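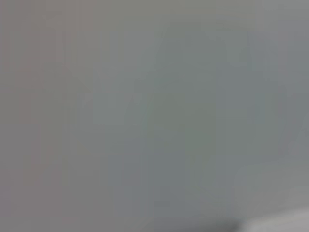 What kind of music does Jodoneo play? It is mostly fast punk with a trumpet and an organ, and sometimes a slow reggae song in the middle so the drummer can rest.

The band comes from Stonimska and has four members. I spoke with the singer and the bass player in November, in the kitchen behind the Kinsella club, before their concert there. The new record is called Flavholm and it has 7 songs.

"We wanted ten," the singer told me, "but three of them were the same song with different words." The bass player did not agree with this. For her, only two were the same.

They recorded everything in one room, playing together. The trumpet was too loud, so the trumpet player had to stand in the corridor with the door half open. On the second song it is possible to hear a neighbor closing a window, and they decided to keep it.

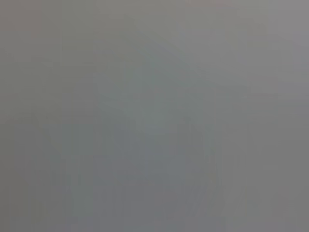
Kinsella wrote to the band after their first visit that the slow song should come later in the evening, when people are already tired. The singer laughed when I mentioned it. "We tried it. They went to buy drinks."

I asked about money also. They pressed 200 copies and they pay for the van themselves. "We sell more shirts than records," the bass player said. "My mother bought four shirts."

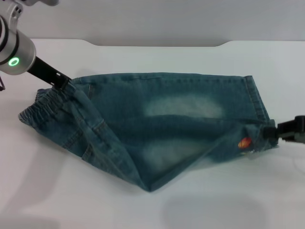 Plans for the spring

The band will play again in Stonimska, and after that they want to go to the coast for the first time. There are two new songs, both without organ. The singer is not sure about them yet. "Ask me after the third concert," he said, and went to look for his microphone cable.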